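Keeping artificial flowers looking decent

7 Jan 2020

The Christmas bits came down yesterday and the house looked so bare that I got all the artificial flowers out of the loft to see what could be rescued. I've been collecting them for years, and since I get asked how I keep mine from going grey and sad, I thought I'd write it all down while my hands still smell of washing-up liquid.

First job is dust, and you want to get rid of it dry before any water goes near. A hairdryer on the cool setting does most of it (do this outside or you'll be dusting the curtains next!). For the fiddly ones like hydrangeas I use a soft make-up brush and work from the middle outwards, holding the head upside down so the muck falls away and doesn't settle further in.

Pull the heads and leaves off the stems if they'll come. Most of them just push on to a little plastic peg, and everything is so much easier to clean flat.
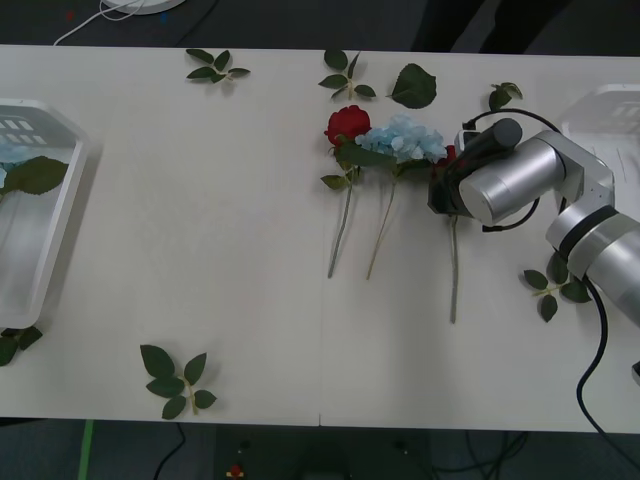
Always test the colour before you wash anything. Dampen a white cloth, press it on a petal at the back and count to 26, which is how long it takes me to get bored. If the cloth comes away blue or pink, that flower stays dry for life. I ruined a lovely bunch of poppies I bought on holiday in Toledo by not bothering, and the sink was red for a week.

If the colour holds, fill a bowl with lukewarm water and one small squirt of washing-up liquid. I use Penik because it doesn't foam up too much, but any mild one will do. Swish each head for a few seconds, no rubbing, then rinse in clean water and shake. Leaves can take a bit more bullying, and I go over the plastic ones with an old toothbrush.

Drying matters more than washing, I think. Lay the heads face down on a towel, turn them after an hour or so and leave them overnight. Don't be tempted by the radiator. I've done it, and the petals curled up like crisps.

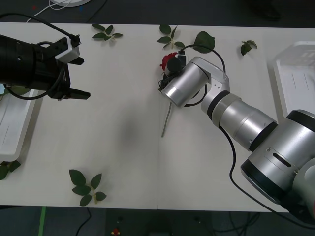

Frayed edges are next. Snip off loose threads with nail scissors and run the tiniest bit of clear glue along the cut with a cocktail stick. Grirkura do a fine-tipped one that I like, though the lid is a pain and you'll need to keep a pin handy for when it blocks.

For squashed petals, hold them in the steam from a kettle (mind your fingers) and tease them back with the handle of a teaspoon. Bent stems have wire inside, so just straighten them slowly, a little at a time.

Storage: shoeboxes with tissue paper, never plastic bags, and well away from the window or the blues fade first. I paid £3 for a set of Skornent drawer dividers in the sale and they're brilliant for keeping the loose leaves apart from the heads.

Mine are going back in the vases tonight, apart from the yellow ones, which I'm saving for February when we all need cheering up. Silk ones with paper-covered stems need a different approach, so I'll do those another time.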